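Why my two arms were waiting for each other

For three weeks I had a bug which I could not explain to anybody, also not to myself. I write it down now, while I still remember the details.

The setup is a bimanual cell with two arms on one rail. Each arm has its own control process, and above them is a small planner which I named Drelitz, after the street where I lived as a student. The planner sends waypoints to both arms and each arm reports back when it is close enough. Between them there is a message layer called Narkbridge. I did not write Narkbridge, I only inherited it, and I try to be polite about it.

The problem appeared only when the two grippers had to come together, for example to pass a thing from one to the other. Each arm alone moved nicely. Together they came near, slowed down, and then stayed like two people at a door who both say "please, after you". Sometimes they continued after a few seconds. Sometimes I had to stop the run.

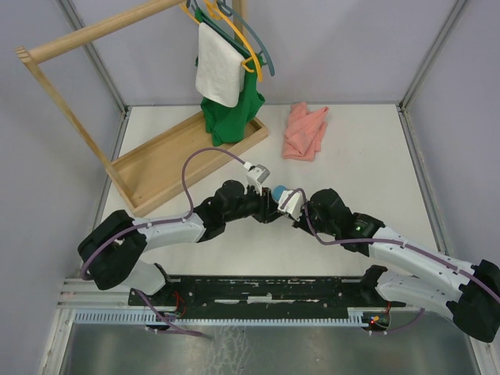
First I suspected the collision checker. It keeps a safety distance around every link, and for a handover this distance must be made smaller at the fingertips. I made it smaller and nothing changed. Then I looked at the inverse kinematics, and I lost almost the whole first week there. I found one ugly thing with the wrist limits, which I repaired, but it was a different bug.

In the end I did what I should have done on the first day and logged the time stamps on both sides. The left process was reading the state of the right arm with a delay of 80 milliseconds, and in the worst case 287. The planner had a rule that a state older than 151 milliseconds is "not known", and with a not known neighbor an arm must wait. When the left arm waited, it also stopped to publish its own state. So the right arm saw an old state too, and waited as well.

The repair was three lines. An arm which is waiting now continues to publish. I also moved the state messages to their own queue, so they do not stand behind the camera data.

The handover runs are much calmer now. I still see a small hesitation just before the grippers close, and I think it comes from the velocity scaling, which I wrote in February in a hurry. The next thing I want to do is replay the old logs against the new planner and compare the waiting times. The replay tool does not yet understand the new queue, so I must begin there.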